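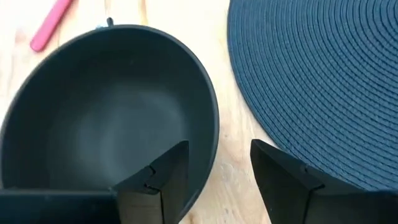
How much water should go in with dried chickpeas for an overnight soak? Three times their volume, plus a bit if the kitchen is warm.

Charito Panganiban
1/ Been soaking and cooking dried pulses in bulk since March. Posting my notes so I can stop emailing them to people one at a time.

2/ Volume ratios are fine for the soak. For salt, use weight. I dissolve 15 g per litre before the chickpeas go in. Table salt or cooking salt, no difference I could taste.

3/ Skins: salted soak gives softer skins and fewer splits. Plain tap water here is hard, and the unsalted batches took noticeably longer on the stove.

4/ Bicarb. A quarter teaspoon per 300 g dried is enough for hummus. More than that and they taste of soap. Leave it out entirely for salads or the chickpeas lose their shape.

5/ Drain, rinse, fresh water. Cover by 5 cm. Bring to a boil, skim the foam, then drop to the lowest flame that still moves the surface. Lid ajar.

6/ Age of the beans matters more than variety. The bag from Pascual had a pack date on it, 2018-05-29, and was done in under an hour. An undated bag from the bulk bin needed nearly 2.

7/ Maeve Kavanagh asked about red kidney beans. Different case. Soak, discard the water, then a hard boil for at least ten minutes before any simmering. Do not start them raw in a slow cooker. The low setting may not get hot enough to break down the lectin.

8/ Lentils: no soak. Brown and green take 20 to 30 minutes. Red ones collapse, so use them where you want that.

9/ Freezing. Cool in the cooking liquid, drain, spread on a tray, freeze, then bag. If they go straight into the bag they set into a brick. Keep some of the liquid in a separate tub for soup.

10/ Yield: dried chickpeas come out at a bit over double their weight. One 300 g lot replaces two to three drained tins, depending on the brand.

11/ Correction to 5: at altitude allow extra time. I'm near sea level and haven't tested it.

12/ Black beans next, once I've used up the ones in the freezer.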